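# Planning the budget before the arm

For three weeks I have been writing numbers in a spreadsheet, and on Tuesday I finally sent the first version to Sérgio Aguiar, who owns half of Dallora with me. We run a small wholesale and packing business for household goods and things for school. Until now all the picking is made by people. In February we decided to set aside money for one robot arm that can take boxed goods from a shelf and put them in a carton. I want to write down how we planned it, mostly for myself, but maybe it helps another small company.

The first mistake was mine. I started with the price of the arm. I asked for an offer from Flullura and one from Pustico, I put both in the table, and I felt that the work was almost finished. Then I read the offers again with a pencil in my hand. The Pustico offer had no gripper in it. The Flullura offer had a gripper but no stand, no safety scanner and no installation. So I was comparing two different things, and the cheaper one was not really cheaper.

Now the table has a separate line for each part: arm, gripper, spare suction cups, stand, scanner, electrical work, installation, training, and a yearly service contract. I also added a line for our own hours. Sérgio did not like this line. He said our hours are already paid. I answered that if I spend two days with the installer, then somebody else must do the invoices, and that is money also. We left the line in.
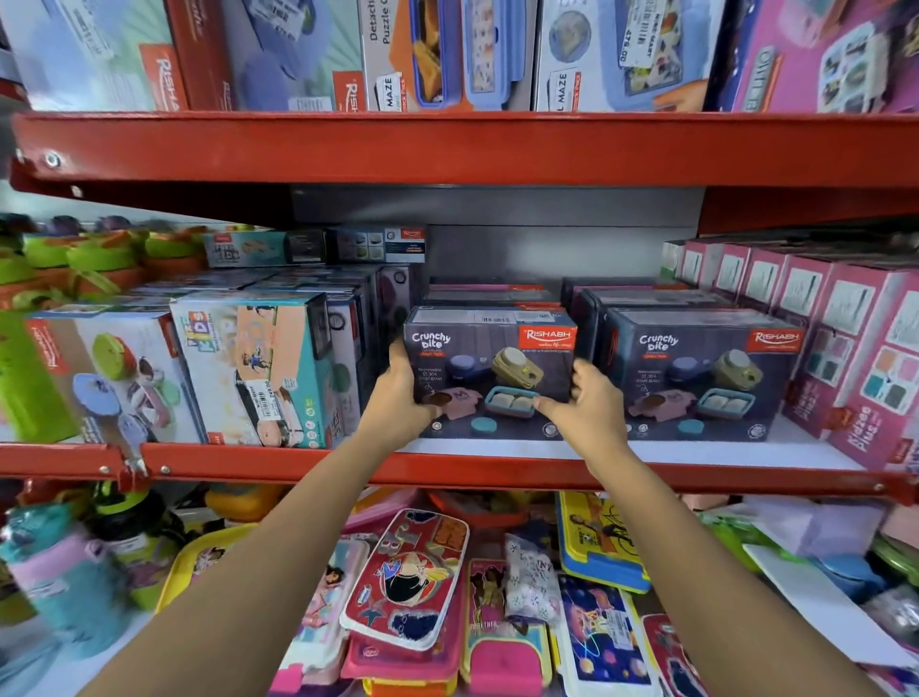 The gripper is the part where I changed my mind most often. At first I wanted only suction, as it is simple and the spare cups do not cost much. A carton with a flat front is good for suction if you can reach the front straight. But a store shelf like this one, with stacked boxes behind the front ones and a red metal beam above, is a harder case, and there the person has one hand on the left side of the "Crunchy bite" box and the other under its lower right corner. A single arm does not have a second hand. On the lower shelf it is worse, with printed cases, a clear packet and water bottles in an untidy spread. I asked both suppliers which of such items they would promise to pick, in writing. Flullura promised boxes only. Pustico wrote that they would "evaluate on site", and the evaluation has a price too.

So we divided our product list. I gave each product a letter: A for stiff boxes, B for bottles and round containers, C for soft or loose packets. In our warehouse 67 products got the letter A, and we will plan the arm for these and nothing else. B and C stay with the people. It made the budget smaller, and the discussion with Sérgio also became shorter.

The shelves need money too. Ours are deep, and we like to fill them to the back. For the arm we must have more free space above each row and the same box always in the same lane. I measured 83 centimeters of depth on our longest unit, and neither supplier was happy with it. New dividers and moving two beams will cost less than a longer arm, so I put the dividers in this year.

For surprises I first wrote five percent. My friend Rozīte, who bought a palletizing machine for her bakery, looked at this number and laughed – hers was used up by the electrician before the machine arrived. We have now 3,000 as a fixed reserve and nobody is allowed to move it to another line. Maybe it is too little. I will know later.

What is still open:

- Leasing or buying. The lease is comfortable in the first year, but I do not understand the return conditions yet.
- Service contract with 2 visits per year, or pay for each visit.
- Who learns to teach new products to the arm. I would like two persons, for holidays.
- A test with our own boxes before we sign. Flullura agreed, Pustico has not answered.

I will send one carton of our A products to Flullura next week, including the ones with damaged corners.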